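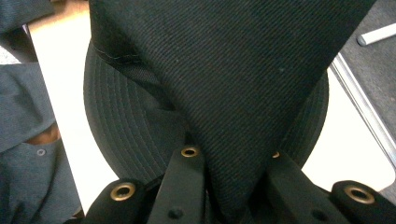
*No. 1. Black baseball cap, twill, with lint. Rows of stitching on the underside of the brim.*

# The Hall Cupboard: Hats

Regular readers will remember the coat hooks, and a few of you have forgiven me for the page on scarves. June was hats. The hall cupboard has one high shelf, 92 centimetres across, and every hat that has come into this house since we moved in has gone up there and stayed up there, mostly under another hat.

I took the lot down and gave each one a number and a line or two. My rule was that anything I couldn't remember wearing had to argue its case. Hats are poor at arguing, but they do have a way of looking hurt.

## Baseball caps

**No. 1.** The black one at the top of the page, and the reason I own a lint roller. Black twill will collect fluff from a closed drawer. I'm fond of the underside of the brim, where the stitching runs round in curves like a very small ploughed field, and which only people shorter than me ever get to admire. Stays.

**No. 2.** Navy, with MURITZ across the front in letters you could read from a passing train. It came free with a hosepipe. The hosepipe split in its first spring and the cap will see us all out.

**No. 3.** Beige. I have tried to write a second sentence about it.

**No. 4.** Red once, now the pink of tinned salmon, from a summer on the back windowsill of the car. One side is a good deal pinker than the other, so I look different depending on which way I'm crossing the road. Stays, for gardening.

## Wool, and things pretending to be wool

**No. 5.** Bobble hat, green. The bobble is a replacement and too heavy, and on a brisk walk it arrives slightly after I do.

**No. 6.** Same pattern as No. 5, knitted in grey by the same aunt, who had evidently had a look at my head in the meantime. Fits two of me. It has been a tea cosy during at least one power cut and did better at that than it ever did outdoors.

**No. 7.** Thin black beanie. Every house has one. I wear it to put the bins out and am told I look as though I'm taking somebody else's.

**No. 8.** A balaclava, itchy, bought for a ski trip that was called off for lack of snow. Charity shop, if they'll have it.

## Summer

**No. 9.** Straw, wide, from Bepari's on the front, bought in a heatwave at heatwave prices. It has a dent from the shelf above that I've been steaming over the kettle on and off. The dent has moved. It's now at the back, where I can't see it, and I'm calling that a repair.

**No. 10.** Bucket hat, reversible, stripes one way and plain the other. I have never reversed it in public.

**No. 11.** Cricket hat, white in theory. Rizwan Siddiqui lent me this for a single afternoon, in a match where I scored 3, and has asked after it several times since. Rizwan, it's here. It was underneath the bucket hat. I'll bring it round.

## Occasions

**No. 12.** Flat cap, herringbone. I put it on when I want to be taken seriously in garden centres. It doesn't work, though I do get offered a seat.

**No. 13.** Trilby. I was 24 and had been listening to a lot of jazz. Gone, with no appeal.

**No. 14.** Paper crown, orange, from a cracker. Kept for the joke, which had come away from it and wasn't worth keeping either. Recycling.

## Where they've all ended up

Out went the beige, the balaclava, the trilby and the crown. The cricket hat is on the banister so that I fall over it on the way to Rizwan's.

The rest are back on the shelf, soft ones in a shoebox, straw hat on top with nothing above it. Baseball caps nest quite well, one inside the next with the brims all facing the same way, as long as you don't fold the crowns in to save space. I did that for years and then wondered why they all had a crease down the middle like an old man's trousers.

For the lint: roller first, then sticky tape wrapped round two fingers for the bits that have got down between the ridges of the twill. Go along the ridges and it lifts nicely. Go across them and you're just introducing the fluff to new neighbours. I wouldn't put a cap in the washing machine unless you've stopped liking it.

Next month it's the drawer with the gloves in. I've had a quick look and there are a great many left hands.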